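Publications > Automation > Shop-Floor Readiness Study > Section 4
Search this site Enter keywords All sections
Last updated: November

4. Bench Assembly and Sorting Tasks

4.1 Scope of the trials

The preceding section dealt with household chores, in which the objects are mostly soft and the required accuracy is low. The present section turns to small-parts work of the kind found on a light assembly bench. The tasks were drawn up with the production staff at Jodano, whose workers pick, place and seat small rigid parts throughout a normal shift. The staff regard these jobs as the easiest on the floor. A new worker is expected to perform them without supervision after one morning of instruction.

Two task families were defined. In the first, parts are moved from a supply position to a marked location on a sheet. In the second, a part must be seated upright on a plate and released without disturbing its neighbors. Both were carried out by a two-armed machine with jointed, humanlike hands. The work area for a typical trial is given in Figure 3.
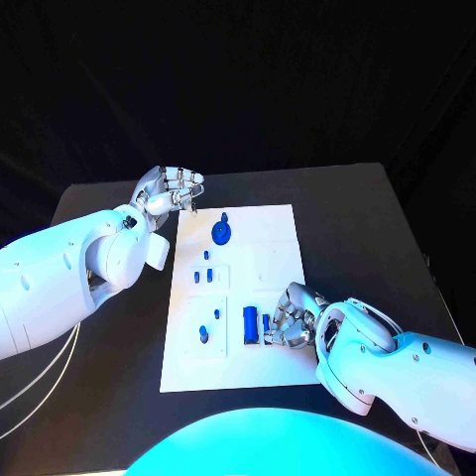 Figure 3. Work area for the peg and cylinder trials, with blue parts and raised white plates on a paper sheet. The right hand is at the slim cylinder.

4.2 Procedure

Each trial began with the parts set out by an operator according to a printed layout. The machine was then given a single instruction naming the part to be moved and its destination. No correction was allowed once the arm had begun to move. A trial was scored as complete only if the part stood unaided at its destination and no other part had been displaced. A total of 500 trials were scheduled, divided evenly between the two families. Scoring was performed by two raters working separately, and disagreements were settled by S. Symonenko.

The scoring rule is stricter than the one used by Sandunov, under which a displaced neighbor does not count as a failure. We adopted the stricter rule at the request of the Jodano staff, who noted that a knocked-over part on a real bench must be set right by hand, and that the time lost often exceeds the time saved.

4.3 Results

Of the scheduled trials, 226 were scored as complete. Failures were concentrated in the second family. The most common failure came at release, when the fingers opened against a neighboring part or carried the seated part with them as they withdrew. Grasping itself was seldom the cause. Wide parts were handled more reliably than narrow ones, and narrow parts standing close to a wide one gave the poorest results of all.

4.4 Discussion

A completion rate below one half is not acceptable for unattended bench work. The results do suggest a more limited role. Where parts are well spaced, the machine could prepare a bench for a human worker, who would then carry out the close placements. Guerreiro reaches a similar view in the Pullance report, although the parts considered there were larger and were held in fixtures.

The question of speed is left to Section 5. It should be noted that workers were not timed on the same layouts, and no direct comparison of pace can be drawn from the present data.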